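3.2 Participants and Training Load

Forty players from the Molska youth handball league trained for six weeks. Each session opened with passing drills, and coaches logged 356 sessions in all. Attendance was recorded by Holmgren and Sæther.
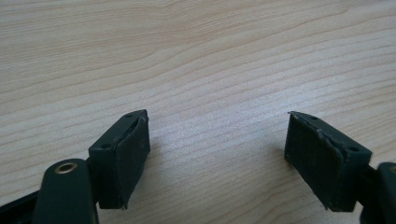
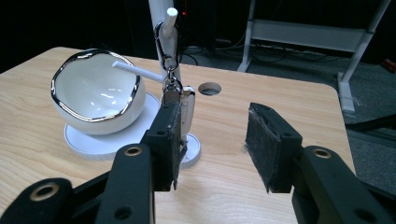
Figure 6. Tabletops with light wood grain.

3.3 Measures

Grip strength was tested before and after the program. Throwing speed was taken as the best of three attempts.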